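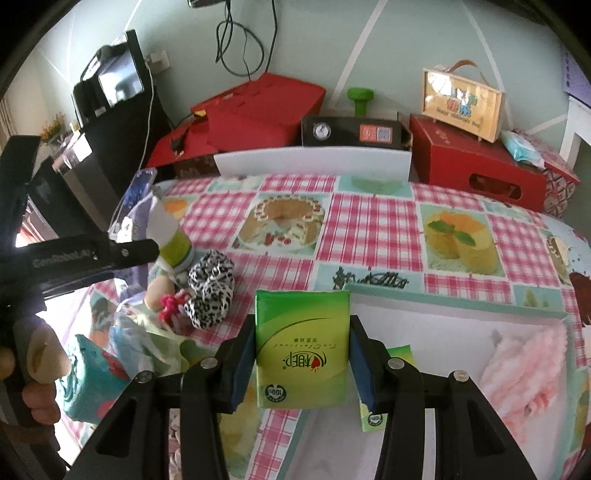
Green tissue packs on the cake tablecloth

24 November 2019

Yesterday evening I decided to put the small things in order. I moved to Wunstead in May, and since then everything without a place has been living on my table: the leopard-print cloth, a fluffy pink thing, plastic bags, pieces of string. I have to push it all to one side when I want to eat.

The tablecloth I like very much. It is pink and white checked, with pictures of desserts, and I bought it at the market in Trelton for 3 euros. My neighbor Vilho Pesonen says that it makes him hungry. I told him he can bring a real cake next time, the one with orange slices, please.

The tissues are 心相印, the same brand my mother always had in her handbag. I found them in a small Asian shop and bought too many. Now I try to keep one pack in every coat and one in my work bag, but in the evening they come back to the table somehow.

My new rule is that the white tray is only for soft things and the clear box is only for small things. The bottles must go to the bathroom. I am not sure yet about the teal towel. It is too pretty for drying dishes, and I have no more hooks. Maybe I will put it on the shelf by the window.

Tomorrow I continue with the drawer under the sink. I have been afraid of that drawer for a long time.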